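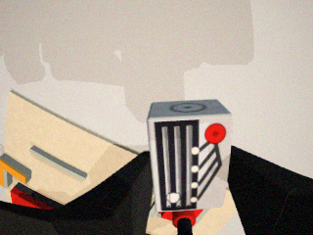

White block, black front panel.

Club Shed > Gear Care > Sticks

Regripping a hockey stick

Peel the old tape off from the top and don't sniff it. Wipe the handle with metho and leave it while you have a cuppa.

Start the new grip at the butt end, pull it firm and overlap by 6 mm. Slack wraps bunch up by half-time, usually on my stick.
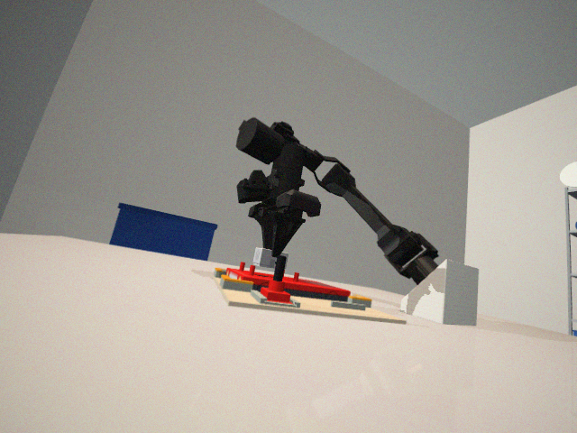
Finish with a couple of turns of electrical tape in whatever colour your club can stand. Wet shin pads go on the line, never in the boot of the car. Mine spent April there.

Sticks | Pads | Boots | Goalie gear

© Plasalthorpe Hockey Club | Contact Mareike Kohlhase | Back to top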